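Can a machine do your chores yet? (Kitchen and workshop chat)

kourkoulas_m
Started by Melina K, Thursday

Right, I've been reading about home robots all week and I'm properly excited! My brother-in-law's joinery shop has one arm that sorts offcuts by length and it hardly ever stops. So how long until one clears my table?

eskil_h
Sorting offcuts is the easy end of it. Same shape, same bench, same lamp. Your table has a fork under a napkin and a glass with an inch of juice in it.

FlorH
Eskil, you said that in December as well! I've been playing with the Kindby simulator in the evenings (free for hobbyists, lovely people on their help page) and my pick-up routine got 142 out of 1000 in the first week. I know that sounds dreadful, but it started at 11. Eleven!

eskil_h
142 in a simulator. Try it with a real wet spoon.

FlorH
I will, when I can afford the real arm :) Odd shapes are what I love most. Anything long and lopsided, the fingers have to choose where to close, and watching it get a bit better each night is such fun.

Slavica B.
I'm with Flor on the fun and Eskil on the spoon. We had a Flosska folding machine on trial at the laundry. Towels, brilliant. Fitted sheets, it gave up and so did I.

gavalas77
Disagree about sheets, Slavica. The Vasilakis one in our place does doubles fine if you feed it a corner first. It's slow, mind.

Slavica B.
If I'm feeding it the corner I'm doing the hard part!

kourkoulas_m
Ha, fair. I'd still take a slow one. It can fold all night while I'm asleep for all I care. Flor, please keep posting your scores.

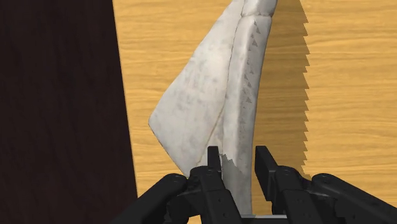

Is it harder for a machine to pick a thing up or to put it down neatly?
Putting down, in my experience. A grip can be a bit off and still hold, but a plate let go too high gets chipped.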